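Newsletter > Pantry Corner > Issue 20

The Small Can Shelf Is Back, and I'm Thrilled

By Fathima Mondal | April
2 min read
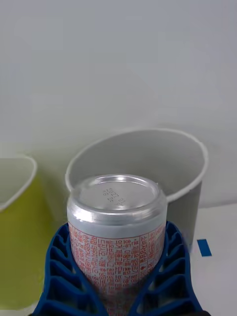

I have been waiting since winter to write this one! The small can shelf at the Illemden pantry swap is open again, and if you missed it last year, it's the low shelf to the left of the tea, where people bring short cans of anything they loved on a trip or found at a grocery across town. Drinks, fish, sweet corn, coconut milk, a lychee thing I still think about. My favorites are always the cans I can't read. I'll happily stand there with one in my hand, all those tiny reddish-orange Korean characters packed into their little panels on a silvery label, and try to guess what I'm about to take home. (I'm a poor guesser. Last year I put what I was sure was a soup into the soup box and it was a pear drink, and a very good one.)

A few of you asked how the swap works now that we've moved into the Selvanayagam room. Same as before. Bring a can, take a can. If you bring 2, take 2. If you bring none and you're hungry, take one anyway and come say hello.

What we'd love this time is for everybody to have a look at the date before setting a can down. It can be on the lid, on the bottom or along the seam, and on the little short ones it's often just a few rows of dark print at an angle, so tip it toward the window. Some countries put the year first and some put the day first, and there may be a batch code mixed in with it. When you can't work it out, leave the can in the blue tray by the door and I'll go through them with my reading glasses and a pot of tea. I enjoy it, so please don't feel bad about leaving me a pile.

Labels next. If you speak the language on the can, would you write a line on a sticky note and put it on the side? The name of the thing is plenty, though a mention of nuts, milk or shellfish is a huge help to the families with allergies. Last spring a neighbor from Relten Street wrote notes for an entire row of Korean and Japanese cans in one evening and added how her mother served each of them, and that row was gone before we'd even put the kettle on. I kept one of the notes. It says "very cold, with something salty."

And the tasting table! We're doing it again on Sunday, starting when the doors open and going until 8. We open anything there's more than one of, pour it into the small cups and pass it down the table. Bring your own cup if you have one. Kids are welcome and are usually much braver than we are.

Rinsed empties go in the bin under the coat hooks. Lids can be sharp, so fold them inside the can if you're able to. We also need a second can opener, as the old one now only works for left-handed people, and I'm still short one long tablecloth if anybody has a spare.

See you at the shelf!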